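Against the seasonal box

My neighbour Noreen Keane pays for a vegetable box from Linstead and has done for two years. Every so often she passes the kohlrabi over the wall to me, with the look of someone returning a borrowed tool. I have eaten a fair amount of Noreen's kohlrabi. I have never once seen her buy any.

The case for the seasonal box is well known by now, mostly because the people who sell them put a leaflet in with the carrots. We are told that eating with the seasons is cheaper, that it tastes better, that it is kinder to the land and that it ties us back to a way of living our grandparents knew. I would like to take these one at a time, as they seem to me to vary a good deal in quality.

Cheaper is the easiest. The box costs more than the same vegetables bought in Geraghty's on the corner, and Geraghty's lets you leave the celeriac behind. The reply I usually get is that I am comparing unlike things, the box being fresher. Perhaps it is. I would be more easily convinced if the leaflet said when anything in it had been picked.

Taste I will partly grant. A tomato in August is a different thing from a tomato in winter, and anyone who says otherwise is selling the winter one. But the argument leans very hard on the tomato. Ask a box subscriber to tell a seasonal turnip from an unseasonal one and see how you get on. Sorcha Tully, who writes the Linstead newsletter and who has been patient with my letters, told me the difference is "in the sweetness". I tried. I found a turnip.

Then there are the grandparents. Mine kept a garden because they had to, and what they did with most of it was boil it, salt it or bottle it so that they would not have to eat with the seasons. The pantry was the whole point. My grandmother got her hands on tinned peaches the moment she could afford them and thought them one of the great improvements of her life. I don't remember her speaking of the hungry gap in spring with any fondness — she spoke of it the way you'd speak of a bad landlord. 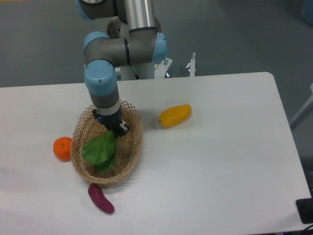
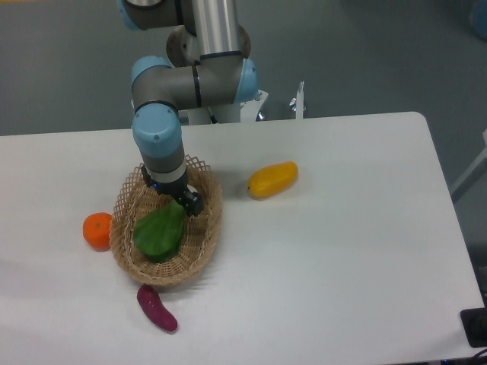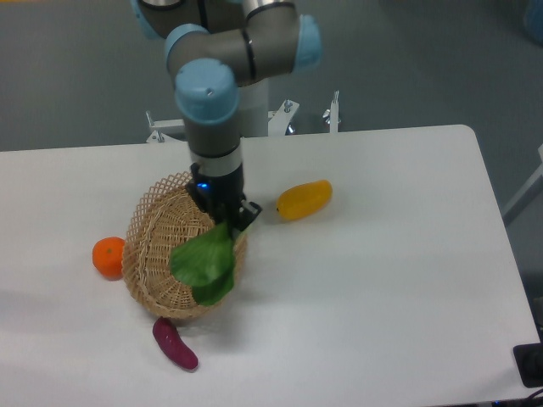
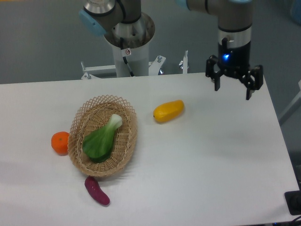

Bok choy in a wicker basket.

What bothers me more is the word "local", which travels with "seasonal" everywhere and is hardly ever asked for its papers. Linstead's leaflet uses it 11 times. The onions in Noreen's last box came from Oltach, which is 70 miles off over a mountain road, in a van. I have nothing against Oltach or its onions. I only want to know where local stops, and Kevin Ó Flaithearta, who runs the packing shed, said cheerfully that it stops "wherever the van does".

To be fair to them, the growers are not getting rich. Peninah Okoth supplies greens to three of these schemes and she says a box customer is worth having for one reason: they have paid before the seed goes in. That is a good, plain argument, and I wish somebody would print it on the leaflet in place of the drawing of the hare. If you want to help a grower through a thin spring, pay her early. You could do it knowing full well that you will dislike half of what you are given.

But the boxes are sold to us as a kind of moral improvement, and there I get off. Linstead has 358 subscribers in a town of 2,000 households, and by Kevin's own account a good many drop out within the year. They don't leave because they are shallow. They leave because they come home tired, with children to feed, and find a bag of chard looking at them. Telling such people that they have lost touch with the land is rude, and it doesn't shift any chard.

Noreen renewed last week, by the way. I asked her why and she said she liked the box itself, the cardboard one, for kindling.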